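In praise of the machine that stops

My least favourite sound of last December was a small click followed by nothing. It came from the arm we had on trial at Flulunbridge, a laundry and bed-making service where I look after the equipment, and it meant the thing had let go of a sheet without noticing. It carried on folding, very carefully, a sheet that was on the floor.

The log for that month has 1512 folds in it. The machine scored itself a success on every one. Yasaman Ghasemi, who has the patience of a heron, went back through the pile and found 396 that were no such thing. Some were merely ugly. One was a pillowcase folded around a phone charger.

The fault was dull, as they usually are. The software took "fingers closed" to mean "cloth held". Thick cloth stops the fingers early, so fine. Thin cloth barely stops them at all, so a good pinch and a fistful of air look much the same from the inside. Put the thin stuff on top of something plush and you get the third case, where the fingers pick up a bit of both and the blanket comes along for the ride.
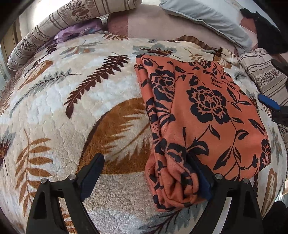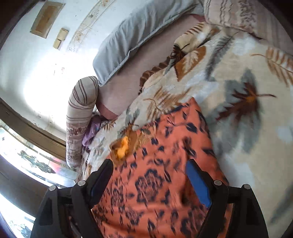 Black fingers, blue pads, patterned cloth, feathery blanket.

What the supplier said

Drisitz, who sold us the thing, were polite about it. Their answer was to grip harder. We tried that. It tore a hem, which the log also recorded as a success, and I began to envy its outlook on life.

My own view is that a robot that drops things is a nuisance, and a robot that drops things and says it hasn't is a safety matter. Ours handled linen. The same controller, I am told, goes into arms that handle glass, and I would like to know what those ones think they are holding.

The people at Okafor, two units along, have an older machine that stops and beeps whenever it is in doubt. Everyone there hates the beep. I spent a morning listening to it and came home wanting one. A beep is an admission, and you can plan a shift round it.

So my demand is a modest one. Before anybody sells me a faster wrist, I want a weight check after every lift, and a light that comes on for "don't know".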